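The Long Way Down the Hall

Piroska Bodnár learned to drive a tractor before she learned to drive a car, and she says that steering a robot through a make-believe house has more in common with the tractor. You turn a little early. You wait. You resist the urge to fix everything at once, and if you're anything like me, you resist it badly and end up with your nose against a wall.

I had come to Durkstead on a mild morning to spend a day with the small group that runs the Ellis project, on the upper floor of what used to be a seed merchant's (there is still a hoist over the stairs, and a faint smell of sacking when the radiators come on). The work is easy enough to describe. A person sits down with a pair of hand controllers and does a household errand by remote control, in a simulated home, over and over. The recordings become lessons. Later the robot is asked to try the same errand by itself, in a hallway it hasn't seen, and everybody leans toward the monitor and stops drinking their coffee.

Piroska has recorded 1405 of these lessons, most of them fetching and carrying. She keeps a cushion from home on her chair and hums while she works, and she was kind enough to let me take a turn before lunch.
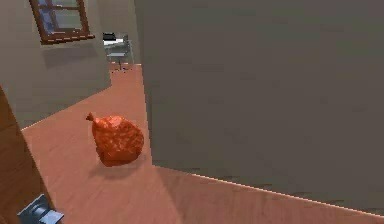 My first errand was to find a mesh bag on the floor of a hallway, and the finding gave me no trouble at all, a bright orange-red bag on a pinkish wood floor being about as shy as a traffic cone. Getting to it was another matter! I swung wide, I overcorrected, I discovered that the long gray wall was closer than I had supposed. "Slower," Piroska said, very gently, and then a while later, "No, slower than that."

What she was teaching me, I think, was manners. A robot copies what it's shown, hesitations and all, so a teacher who jerks the controls will raise a pupil who jerks. She throws out her own recordings when she has been tired or cross. New teachers at Ellis do 20 practice runs before anything of theirs is kept, and they watch every one of them back, which Piroska compares to hearing your own voice on an answering machine.

By late afternoon I had managed 5 runs she was willing to call decent. The group hopes to move on to the kitchen errands in August, with a second teaching desk at their other office in Momden, and Piroska is already worrying about cupboard doors. She made me tea, moved her cushion back to its proper chair, and picked up the controllers for one more trip down the hall before her bus.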